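Ticket 1188
Product: Tiltosik metal bin, gray
Subject: Marks on the inner wall won't come off
Status: Waiting on customer

Hi again! Okay, so I tried the Brernow cleaner your colleague suggested back in January, and I have mixed news. The cloudy patches on the floor of the bin got a little lighter (yay), but the scuffed spot on the bright inner wall hasn't budged at all. I gave it a good go with a soft cloth, then let the stuff sit for almost 300 seconds like the label says, then wiped it all down again. Same gray-brown streaks.

I also tried plain dish soap and warm water, which did nothing except make my sleeves wet.

My next thought was the 400 grit pad from the Gondia kit, but I'm scared of dulling the shiny part. Has anyone on your end used it on this finish?
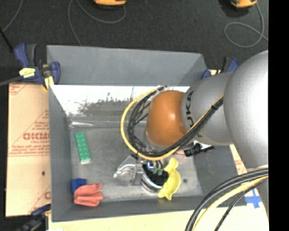
The floor I can live with, it's a bin and it's going to get worn. It's really the wall that bugs me, plus I'd like to know if those marks are just on the surface or if the finish itself is going. If it's the finish, can I order a liner, or am I looking at a whole new bin?

I'm around until 4 pm most days if it's easier to call. Leaving the Gondia pad in its wrapper until I hear back!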